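Two weeks with the cell, and mostly with its cables

I promised in my last post that I will write how we look after the two-arm cell, and then November came and I wrote nothing. Today I have coffee and the evening is free, so let us go.

For the new readers: I work in a small workshop in Kuswood, and since the spring I am responsible for one cell with two robot arms on a table. The arms learn to handle small garden tools. We call the whole project Venter. I am not an engineer by education, I came from repairing sewing machines, and maybe for this reason I care more about screws and cables than about the software.

The trouble started with the left arm. In the morning it was fine, and after lunch it stopped three times in the same position, when the wrist turned far to the inside. The log said only that the camera was lost. My first thought was the camera itself, so I changed it with the spare one. The same thing happened again. Then I changed the port on the computer. The same. I lost one full day like this, and I write it here so that maybe you will not lose yours.

It was the cable, of course. The thin cable from the camera goes down along the arm and is held with clips. Somebody before me (I am afraid it was me) had put the clip near the wrist too close to the joint. When the wrist turned to its limit, there was no free length any more, and the cable pulled on the plug. It did not pull it out. It pulled it just enough to lose the contact for one moment.

My method now is the following. I switch off the motors and move the arm by hand to every far position, slowly, and I look at the cable all the time. In each position I want to see a small loop that stays soft. Only after this I close the clips. On the right arm I use small ties, and I do not tighten them fully before the second round. A tie which is too tight makes a small mark on the cable jacket, and after some months this mark becomes a crack. I cut the tail of the tie flat, otherwise it scratches your hand every time you reach in.

When the cables were done I looked at the mounting plates. Both arms stand on black plates that are fixed on the rail at the front of the table. The rail is very practical, but it also forgives too much: a plate can move by one millimeter and you don't notice it with your eyes, you only notice that the gripper closes beside the handle. I made a line with a fine marker over the plate and the rail, so if the line is broken, the plate has moved. On the left one the line was broken after four days. I took the bolts out, cleaned the threads, put them back in crossing order and made a new line. Until now it is holding.

After any work on a plate we must do the calibration again. Our program from Skemon asks for 40 positions for each arm. You can stop earlier and it will give you a result, but I don't trust this result. With the full set, the error value for the left arm went down from 804 to 717. I don't know in which unit this is, the manual doesn't tell it, but lower is better, and the grip is visibly better too.

I have also a list which hangs next to the door. Before starting, I read it from top to bottom, even if I know it by heart:

Front rail: marks on both plates not broken
Cables: soft loop at each wrist, no tie missing
Grippers: open and close fully, fingers clean
Camera: plug pushed in, lens wiped with dry cloth
Small boards under the front edge: no wire hanging free
Table: only the things for the task

The last line took me the longest to learn. In the first weeks I was leaving my screwdriver on the table, and one time the arm picked it up very nicely. Now the tape and the small things have their place in the wire shelf on the left wall.

The evening after the calibration I put the hand tools on the table and began the test.
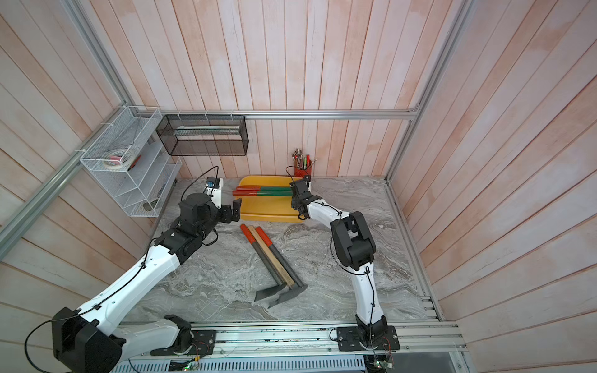
Written by the author of Slow Hands Workshop, Kuswood
Filed under: Robot cell, Maintenance

The three small hoes are more difficult than the long sticks in the yellow tray. The blades are flat and go in different directions, and when the handles lie over each other, the gripper can take two when it wants one. I let them overlap on purpose. If I put them in a nice row, I would test my own order and not the arm.

I did 69 runs with this set. The left arm did not lose its camera even once, and for me this was the real result. The gripping itself was so-so. The light wooden handle was the easiest, and the dark ones gave more problems. I think it has to do with the gray pattern of the table, which confuses the camera a little, but this is only my guess. I want to try it with a plain mat under the tools.

One more thing that I did not solve. The right arm makes a dry sound at the elbow when it goes up from the low position. There is no play that I can feel with my hand, and the temperature stays normal. I wrote to Flarkeck, where we buy our spare parts, and they asked me for a recording of the sound. I made one with my phone, but the fan is louder than the elbow, so I have to do it again with the fan off and keep it short.

If you know this kind of sound from your own arms, please write in the comments. Next time I will show how I clean the gripper fingers, and which cloth not to use.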